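Linero 4: what has changed in the wrist view

The new release of Linero went on to the Gatchalian bench in July, and most of the work in it concerns one camera. Earlier versions planned from the overhead view and used the wrist camera only to check the last part of a move. From this version the wrist camera is a full input to the planner. This item goes through what that means for anyone writing tasks against it, what has been renamed, and what still does not work well.

The task we have tested most is drive handling in desktop computers. The robot has to find a drive, find whatever holds it in place, and get the fingers to it without dragging on the cables. It is a good test for software, as the parts are small, the space is narrow and two machines of the same model can have their cables lying quite differently. The overhead camera is of limited help once the gripper is inside the case, and the arm blocks a good part of its view anyway.

The first change is in how the gripper itself is treated. The wrist camera always sees the fingers and links, and in Linero 3 we dealt with this using a fixed mask drawn by hand. That was fine with the fingers fully open. With the fingers part closed, the links moved outside the mask and the perception step tried to make sense of them. It would report a bracket in mid-air, or a screw on the chassis that belonged to the gripper. In some cases the planner then went round an obstacle that was one of its own fingers.

The mask is now computed for each frame from the joint readings. It needs a decent model of the gripper, including the screw heads, and Ulises Nina spent most of the spring measuring ours and correcting the drawings we had been given. If you use a different gripper you will have to supply your own model. The format is described in the tooling notes, and a model that is slightly too large is safer than one that is slightly too small.

The second change is the cable layer. Gustano, our perception module, used to put cables in with everything else as solid obstacles. In a case with a lot of wiring this left the planner with no path at all, and tasks stopped with a "no route" message that told the user nothing useful. Cables now have a layer of their own. Each is stored as a line with a thickness and a confidence value, and the planner may pass close to one at low speed but may not push through it. Connectors stay in the solid layer. We found early on that treating a power connector as something soft was a mistake.
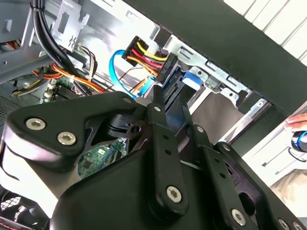
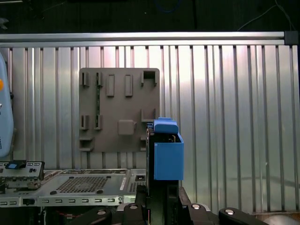
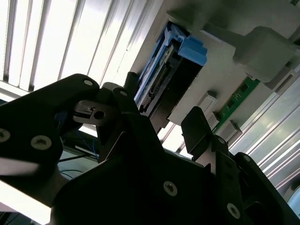
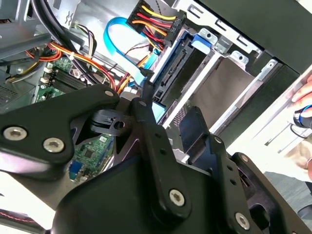 Wrist camera views. First and fourth: the open desktop case, with SATA cables and the metal drive cage. Second: the fixture plate and the blue box in front of the ribbed panel. Third: the blue drive carrier from underneath.

Colour turned out to be a weaker cue than we had hoped. A blue drive latch is easy to pick out by eye, and the first version of the latch finder leaned on that heavily. Data cables are often blue too, and so are plenty of other plastic parts, and the finder would sometimes settle on a cable where it ran near the cage. The present version looks for the cage first, using its straight metal edges and cut-outs, and only then looks for a latch attached to it. Colour is still used, but only to rank the candidates at the end.

We trained the new finder on 600 labelled frames and tested it against 400 recorded runs that had been kept apart. The recordings are more useful to us than the labelled set, as they can be played back through the whole stack, planner included, and the output compared with the previous release line by line. The replay tool that does this is now part of the standard install. Run it with the name of a recording and two version tags and it prints the points at which the two plans part company. Most of the time this is all you need in order to see which change caused a problem.

Light is the other matter that took longer than planned. When the wrist tilts upwards, strip lights or a window can fill a large part of the view, and the camera's automatic exposure then darkens everything else. The gripper is black and so are many drive bay frames, so the planner was being asked to tell one dark shape from another. We have moved exposure control out of the camera driver and into Gustano. It now sets exposure from the region around the target and ignores the rest. Bright areas outside that region are marked as unknown and left alone. The planner treats unknown space as occupied when it is moving fast and as passable when it is moving slowly with force limits on.

That last rule has been argued over more than any other in this release, and it may change. If your task moves through unknown space often you will notice that it has become slower. You can see how often this happens by turning on the "unknown" counter in the run log.

Timing

The wrist stream now reaches the planner within 40 milliseconds on our hardware. The figure for your bench will depend on the network and on whether the perception step shares a machine with anything else. Linero records the delay with every frame and will refuse to plan on a frame that is too old, in place of the earlier behaviour, where it carried on and simply logged a warning. Several people had asked for this. If you would like the old behaviour back, set the stale frame option to "warn", but please do so only with the arm at reduced speed.

Approach moves

The default standoff for an approach is now 12 millimetres from the target surface. At that point the arm pauses, takes a fresh frame and plans the last section again. The pause is short and can be removed, though we would leave it in for any work inside a case. A small error in where the wrist is thought to be does no harm in the open, and a good deal more when there is sheet metal on either side.

Fixtures are handled the same way. If you have a plate or a jig on the bench with raised features, you can register it once and Linero will look for the whole plate before it looks for any single feature on it. This has made placing parts steadier on plates where several features resemble each other. Tabs that come in pairs gave the old version a lot of trouble, as it would lock on to the wrong one and stay there. Registering a plate needs a drawing or a scan — either will do — and a handful of views from different angles. Ribbed or shiny panels behind the plate can still upset the edge finder. If you see the pose estimate jumping sideways by the same amount each time, that is the likely cause, and moving the plate or changing the viewing angle is the quickest cure for now.

Renamed settings

The "tool mask" setting has gone. Old configuration files that contain it will load, and the value will be ignored with a note in the log. "Soft obstacles" is now "cable layer". "Look again distance" is now "standoff". The conversion script will deal with all of these, but it does not touch comments, so check any notes you have left for yourselves.

The Nokska driver has also been updated to match. It needs to be installed before Linero itself, and the two versions must agree. If they do not, the arm will not enable and the panel will say so. Benches still on the older driver should stay on Linero 3 until someone has time to do both together.

Known problems

Thin twisted wires are often missed when they cross a circuit board. The cable layer will show the thicker bundles and leave the thin pair out. We are collecting more frames of this.

Cables that pass behind a finger and come out on the other side are sometimes stored as two separate cables. The planner copes, but the display looks odd and the confidence values are lower than they should be.

People working beside the bench are not modelled by Gustano at all. A hand near the case may show up as an unknown region or as a solid one, and neither should be relied upon. The cell's own safety settings are separate from Linero and nothing in this release alters them.

The replay tool runs out of memory on very long recordings. Split them first.

Recordings wanted

If you have wrist recordings that include dense wiring, and you are able to share them, Ulises Nina would be glad to have them. Please include the joint readings and the gripper model as well as the video, as the mask cannot be rebuilt from the video alone. Failed runs are as welcome as good ones. A line of text saying what the task was meant to do is enough by way of description.

The release and the conversion script are in the usual shared folder, with the tooling notes alongside. Questions about the planner should go to the Linero list, and questions about exposure or the cable layer to the Gustano one.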